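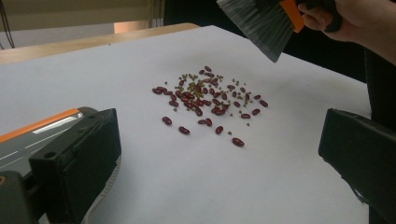 Sweep station. Red beans and green seeds down, brush up at the right, dustpan on the left.

11/08/2024
Favisberg robotics club, Bolterby room
In: Thierry Collet, Maricel, Reynaldo, Mark Anthony. Rommel for the last hour.

Sweeping day! I've wanted this one on the list since May, when we were still stacking cups and getting very good at stacking cups. The task for the Tolentino round is to clear a spill off a table into a dustpan using two grippers, one on the pan and one on the brush. We do it by hand first with the hand-held grippers, record everything, and train from that. Then Trallus (our arm pair, for whoever reads this next year) gets a turn.

Started with the red beans by themselves and it was too easy. They're big, they roll, they more or less want to be swept. Maricel tipped in the small green ones and it turned into a proper problem. The little ones get in under the bristles and stay put while the big ones shoot off ahead, so you end up with two spills moving at different speeds. Lovely to watch, horrible to clean up. We're keeping the mix.

Grip on the brush took most of the first hour. Mark Anthony was holding it out near the end of the handle, the way you'd hold it at home, and every stroke twisted it in the jaws. Fingers only have the two flat pads to work with, so any push out at the bristle end turns the whole thing like a key. Reynaldo moved the pads right up to the bristle part and it was so much better. You lose a bit of reach. Worth it.
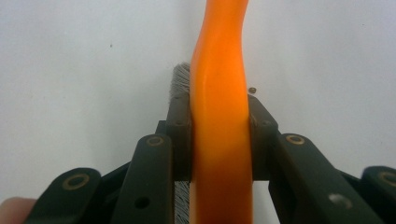 Close grip: pads either side of the orange handle, bristles tucked in behind the left one.

The other thing about the close grip is that you can feel it. With the pads up there you get a bit of push back through the trigger when the bristles load up, and after a few goes your hand starts easing off by itself. No idea yet whether any of that makes it into the data. Thierry thinks it will show up as slower strokes and that slower strokes are all the policy needs. I'd like to believe him.

Notes on technique so I don't have to relearn it:

Set the pan first and leave it alone. If the pan hand chases the beans, both hands are moving and the demos all look different.

Long flat strokes from the far side. Short flicks send the red ones onto the floor (found several under the bench, there will be more).

Do the stragglers last. It's very tempting to go after the one that has wandered off by itself, and then you drag it back through a clean patch and leave a trail of green.

Lift the brush between strokes, properly lift it. Dragging it back undoes half the work.

Reset: pour from low down near the middle, don't tidy. Maricel caught me nudging beans into a nice round heap and she was right to tell me off. The judges won't be making nice round heaps.

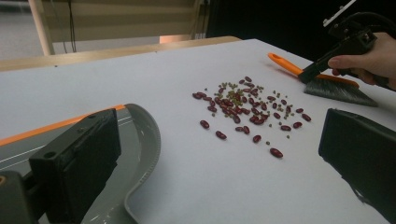
Gripper on the brush, bristles down beside the spill. Kidney and mung mix.

Mark Anthony asked whether we should always bring the brush in from the same corner. Good question and we argued about it for longer than we should have. Reynaldo wants it fixed so the first model has an easier life. I want some variety from the start. Settled on fixed for this batch, then a mixed batch next session, and we train both and see who buys the doughnuts.

Numbers for the log: 53 demos kept, 13 thrown out. Most of the thrown-out ones were pan slips, where the lip rode up and the beans went underneath. The club total now stands at 1,477 across all tasks and we said over 2,000 before the Tolentino round, so we need to keep this pace up. I think we can. Resets are the slow bit, and they got quicker once Rommel turned up and took over pouring.

Rommel also had a go on both grippers, his first time, and his strokes were better than mine inside ten minutes. Slightly annoying. He's left-handed and asked if we could swap the pan and brush sides. Not for this batch, but I'd love a mirrored set later on.

To do:
Wipe the pan between sets, the dusty bits off the beans build up at the lip
Check the pads for wear after all that twisting (Reynaldo)
Name the files the same way every time, me included
Ask Thierry for the training slot overnight
More green ones
Sweep under the bench, by hand, with an ordinary broom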